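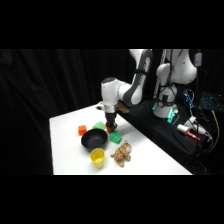
A Closico Challenge table, with the arm holding an orange-red block among other blocks, a bowl, a cup and a plush tiger

The Closico Challenge is a student robotics competition held each year in the town of Udel. Teams programme a robot arm to pick up, move and sort small household objects and toys on a tabletop. It is organised by the robotics club of Andreadis College and open to school and college teams from the surrounding district. The equipment firm Veltadex has supported the event since its second year.

The name comes from Closico, the robotics club's workshop, where the first contest was held. Entrants usually call the competition "the Closico", and the workshop is now known as the Old Closico to avoid confusion.

History

The competition grew out of an evening class in basic robot control at Andreadis College. Students on the course had to make an arm place a block in a bowl, and each term ended with an informal contest between pairs. When the course was cut from the timetable, the students who had taken it formed a club and kept the contest going. The first public edition followed in July of the next year, with entries from the college and two nearby schools.

Early editions used one arm, which all the teams shared, and a run could be delayed for hours if a joint needed recalibrating. Veltadex later lent the club a second arm and a set of parallel-jaw grippers. The loan was renewed annually and then turned into a gift. The extra arm allowed practice and judging to take place on the same day, and the number of teams was raised to 13, where it has stayed. Schools that do not get a place are put on a reserve list and may send observers.

The contest moved from July to May after several schools reported clashes with end-of-year trips. The most recent final took place on Tue 12 May.

Format

Each team has between two and five members. Teams receive the dimensions of the table and the rules for the object set in advance, but the layout is only revealed on the day. A competition run lasts 60 seconds in the first round and longer in the later ones. Members may not touch the arm or the table once a run has started, except to press the stop button.

There are three rounds.

The first round, called Pick, asks the arm to lift one named block clear of the table and hold it. Teams choose their own approach angle. Most come straight down from above, as this leaves the neighbouring objects undisturbed.

The second round, Place, requires blocks to be moved into a container. Points are given for each block that ends up inside and taken away for any other object that is knocked over.

The third round, Clear, is the longest. The table is laid out with a mixture of hard and soft objects, and the team must sort them by a rule read out by the judges, such as colour or material. The rule changes between teams, so that later entrants gain nothing from watching earlier ones.

Scores from all rounds are added together. The highest total in the history of the event is 247, reached by a team from Andreadis College in the second year after the move to May. Ties are settled by a further run of the Pick round, using an object chosen by the opposing team.

Object set

The object set is made up of everyday items and toys and is changed slightly from year to year. Blocks in several colours have been used since the beginning. The rules encourage colours that are close to one another, such as two different greens or an orange and a red, because a program that separates colours too coarsely will confuse them. Cups, bowls and soft toys were added later.

Soft objects are generally thought to be the hardest to score with. A plush toy changes shape when squeezed, and its outline depends on how its limbs are lying. Soft blocks are easier to grip but can tilt between the fingers, and may land on an edge when released.

Some practice sessions are held with a cloth laid over the working area. Folds and shadows in the fabric test a team's image processing, and objects can settle at an angle on it. Marks may be deducted in the final for a program that tries to pick up a shadow.

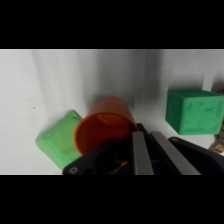

Cups lying on their side form a category of their own in the rule book. A cup standing upright can be gripped across the rim or the body, while one that has been tipped over may roll when a finger touches it. Teams commonly deal with this in one of two ways. The first is to close the fingers on the edge of the open end, with one finger inside the cup. The second is to push the cup against a heavier object before gripping it. The second method is allowed, but the heavier object must not be moved by more than its own width.

Objects that touch each other also cause difficulty. If a block is resting against a cup, the gripper may have no room for its outer finger, and many teams write a separate routine that nudges the two apart. In the Clear round this can use up a good part of the available time.

Equipment

The arms are operated by software written by the club and released to all teams at the start of the season. Entrants may replace any part of it apart from the speed limits and the emergency stop. Camera views from beside the table and from the wrist of the arm are both available to programs. A wrist view shows more detail close to an object, but the gripper blocks part of it, and some teams rely on the side view until the last few centimetres of travel.

Teams may bring their own finger tips, provided that they fit the standard gripper and leave no residue. Suction cups and magnets are banned. Rubber sleeves were permitted for two seasons and then withdrawn after pieces were left behind on the table.

Judging and awards

Runs are marked by two judges, who score separately and compare their sheets afterwards. The wrist recording may be consulted if they disagree over whether a block was clear of the table. Appeals must be made before the next team begins its run.

The overall winners hold the Closico Plate for a year. A separate Veltadex award is given for the best written account of a team's program, and it can be won by a team that scored poorly on the table. First-time entrants are also eligible for the Udel Prize, a small grant for parts.

See also

Andreadis College
Educational robotics
Robot gripper
Student robotics competitions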